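I have been looking for something to corral the coffee things for ages, and the Odulis countertop station from Grusatmont is what I ended up with. It cost me 142 dollars, plus 11 for shipping, so I wasn't going to be easy on it!

First, the looks. It's dark gray and matte, with glossy black panels set into the front, and against pale wood I think it's really handsome. My brother-in-law Teodoro Garrido says it looks like a car stereo (he's not wrong, but I like car stereos). The shiny parts do show fingerprints, so keep a soft cloth in the drawer.
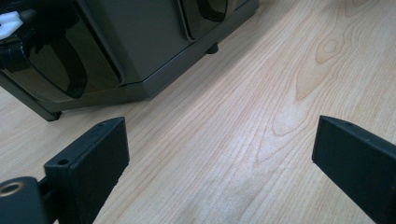

The little round feet were a nice surprise. My old Penex sat flat on the table and every spill crept right under it, where I'd find it a week later. With this one I can at least get a folded paper towel in there – not a sponge, I tried.

Now for the top, the part I use most. It's flat, with black railings along two of the raised edges that come together near the back, so a jar has something to bump into before it goes over. I've had mine for 6 weeks and haven't lost one yet. The shape is a bit odd, kind of a pentagon, and it will not sit flush in a corner no matter how you turn it. If your counter is short on space, measure before you order.
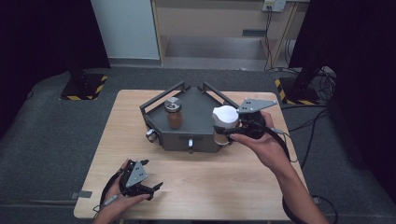

Glass jar on the left, white cup-like container over on the right.

The small white knobs are my one real gripe. They stick out, one in front and one on the side, and I catch my sleeve on the side one when I'm in a hurry. I'd have paid a few dollars more for black ones, too.

Four stars from me. I'd buy it again, though I'd wait for the October sale.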